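Home | News | Features | Reviews | Subscribe
Robotics > Hands and Grippers

The Snack Packet Test

By Janaka Barua
1/26/21

Foil packets are hard on grippers. They slide, they crumple, and the air inside moves to wherever the fingers are not. Anyone who has watched an arm fail to pick one up knows how much money can be lost on a bag of peas.

Ashraful Bhattacharjee runs handling trials at Distisell, which packs mixed snack orders for small shops. Last year the company had to choose fingers for a new picking cell, and he wanted the comparison done by hand first. An arm adds its own errors. A person holding the tool can feel when a pad lets go.

So his team used hand-held grippers with two jaws, the kind also used to record grasps for training. They tried three sets of pads: smooth rubber, foam and ribbed. Each set got the same packets and the same 400 grasps, split between two operators. Every drop was written down, along with where on the packet the jaws had closed.

Smooth rubber did well on flat wrappers and badly on puffed ones. Foam held nearly everything for the first 100 picks, then began to polish and slip. The ribbed pads started behind foam and finished ahead of it.

"The ribs catch a fold," said Parveen Howlader, one of the two operators. "If there's no fold you have to squeeze until you make one."

Much of the work was done in homes, on beds and sofas, where a box shifts a little when it is touched. Bhattacharjee thinks a steel bench flatters every gripper.
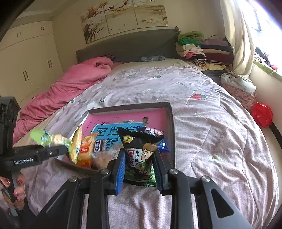
Closing on the Middle

The drop sheets showed that the grasp point mattered almost as much as the pad. Packets held across the middle stayed put. Those held by a crimped end swung, and heavier ones twisted free. Howlader learned to come straight down and close slowly. Debashish Pathirana, the other operator, closed fast and dropped more.

Packets standing against the wall of a box gave both of them trouble, as there was no room for the outer jaw. A thinner jaw from Grolden helped there but bent under load, and was sent back in March.

Distisell bought the ribbed pads. The cell has made 2000 picks with them on a Jernbridge arm, and 834 of those were foil. Bhattacharjee is now looking at jaw speed. The foam pads are in a drawer.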